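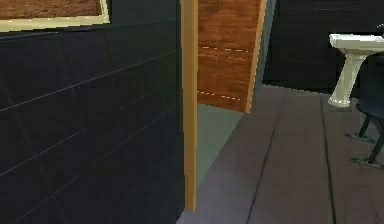

Puerta abierta y lavabo al fondo, en una de las estancias simuladas de Lirnmont.

Inicio | Noticias | Robótica | Empresas | Agenda | Contacto

Detitz abre la recogida de ejemplos en casas simuladas

Tiempo de lectura: 2 minutos

Martes, 5 de octubre de 2021

Ya está en marcha. Detitz ha empezado a reunir ejemplos para Prillix, su sistema de aprendizaje para robots domésticos, y lo hace de momento solo en simulación. El proyecto se llama Lirnmont y arrancó en septiembre con 17 viviendas virtuales. La meta antes de fin de año: 100.

Cada ejemplo es un recorrido corto. Un operador maneja el robot simulado a distancia, entra en una habitación, se acerca a un objetivo, termina. Se guarda lo que registra la cámara junto con las órdenes enviadas. Luego, otra vez, con otro punto de partida y otra luz.

"Lo que más nos cuesta son las puertas", cuenta Tegwen Prothero, responsable de la recogida. "El operador sabe que detrás hay un baño porque ya ha estado allí. El sistema solo tiene lo que ve en ese momento, y a veces es media puerta y un trozo de suelo".

El equipo trabaja en dos turnos. Por ahora, 48 operadores formados, la mayoría a tiempo parcial. Elis Mathias, que coordina el turno de tarde, pide sobre todo constancia: giros lentos, nada de correcciones bruscas al final del recorrido. Los episodios con tirones se apartan y los revisa una segunda persona.

Tambien entran vistas difíciles. Paredes oscuras muy de cerca, ángulos forzados, momentos en que apenas hay un mueble a la vista. Al principio se borraban. Cledwyn Nicholas, del grupo de entrenamiento, pidió conservarlas: un robot en una casa pasa mucho rato mirando superficies como esas, dice, y tiene que saber salir de ahí.

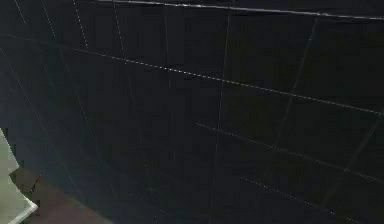

Qué falta

Objetos pequeños, cocinas y más variedad de suelos. Las estancias las modela Phillips, el estudio de Emrys Phillips, que entrega por lotes; el próximo lote trae 37 habitaciones nuevas. Habrá cambios en las texturas, pues algunas juntas de azulejo salen a trozos según el ángulo y se quiere comprobar si eso afecta al aprendizaje.

De pruebas con robots reales, sin fecha. Elis Hopkin, director técnico de Detitz, no quiere adelantarse. "Primero que Prillix cruce bien una puerta en el simulador", responde. Tampoco hay decisión sobre si se publicarán los datos, aunque la empresa no lo descarta y dice que lo estudiará cuando cierre la primera fase.

La conovcatoria para nuevos operadores sigue abierta. Se pide manejo básico de mando y disponibilidad de tardes; la formación dura dos jornadas y es a cargo de la empresa.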